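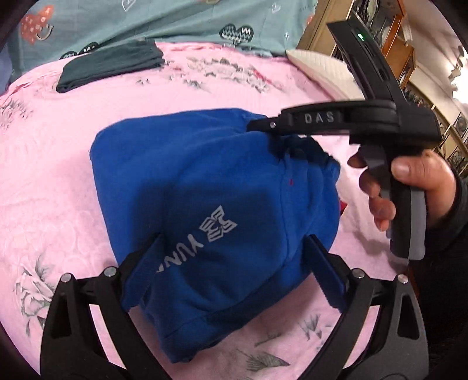 3.2 Sorting and storage of worn clothes

Figure 4. Folded blue garment with printed lettering, on a pink bedspread.

The second part of the survey asked what happens to a garment between wearings. Most earlier work on clothing use stops at the washing machine. We wanted the bit after and the bit before - where the thing sits, how long, who decides it is dirty.

Sample as in 3.1: 163 households, Rumville and Dinditz together. Diaries kept through July. Nine of the Dinditz diaries came back with pages missing and were kept in anyway, since the missing pages were all from the last week and the storage questions came first. Rumville returns were cleaner. Rumville also has the newer housing, more closets per person, and this matters later (section 4.1).

Respondents wrote down each top-layer garment (sweaters, sweatshirts, light jackets) when taken off and where it was put. Categories were fixed in advance after the pilot: drawer or shelf, hanger, chair or other furniture, bed, floor, laundry. "Bed" was added late. In the pilot, people kept writing it in the margin.

Main result. Chair and bed together take more first placements than drawer and hanger together, in both towns. The gap is wider in Dinditz. Garments folded first and then left on a bed were coded as bed, not as stored. Ferrand (personal communication) argued for a separate code for these and he may be right; a folded garment on a bed is usualy on its way somewhere, and an unfolded one often is not. We did not have the diary detail to split them for all households. For the 14 households in the interview group we did, and the split goes the way he said. Folded items moved on the same day. Unfolded ones stayed, sometimes under other clothes, sometimes till the next wash.

Interviews. Fourteen households, 6 in Rumville, the rest in Dinditz. Held at home, in the evening mostly, one interviewer. Questions on rewearing came first and were the easy ones. People talk freely about jeans. They are less free about sweatshirts, which several called "half clean" or "not dirty yet" and which had no agreed place in the home. One Dinditz respondent:

"If it goes back in the drawer it touches the clean ones. If it goes in the wash that's a waste. So it goes on the bed and then at night it goes on the chair and then in the morning back on the bed."

This back and forth came up often enough that we gave it a code (shuttling). It is not visible in the Bouvier scale, which records one location per garment per day. We used the Bouvier scale anyway for comparison with older studies, but any reader using our Table 3 should keep in mind that it undercounts movement.

Age effects. Weak. Teens shuttle more, but teens also own more hooded tops in our sample and we could not pull the two apart. Running the model on hooded tops only leaves 154 households and the age term drops out. Household size holds up better. More people sharing a bedroom, fewer items left on the bed, more on hangers or hooks. Probably just space. Could also be that a shared bed is not available as a shelf during the day, though nobody put it that way to us.

Wash frequency. Garments with a regular place between wearings were washed less often than those without. The direction was the same in both towns. We are careful here. The diaries do not record smell or stains, only the desicion to wash, and a person who is tidy about storage may be wearing the thing less to begin with. Correcting for wear days shrinks the effect but doesn't remove it. The Bimden study found the same direction with a different diary form and in winter, when tops are heavier.

Limits. Self-report, one month, summer. Heavy knits hardly appear. Respondents knew the topic and some said they tidied up in the first days. Dropping the first three days from each diary changes little in the placement shares, a bit more in the floor category. Full figures in Appendix B.

3.3 Lending and handing down

Smaller numbers, so mostly descriptive. Tops move between siblings more than between adults, and mostly without asking.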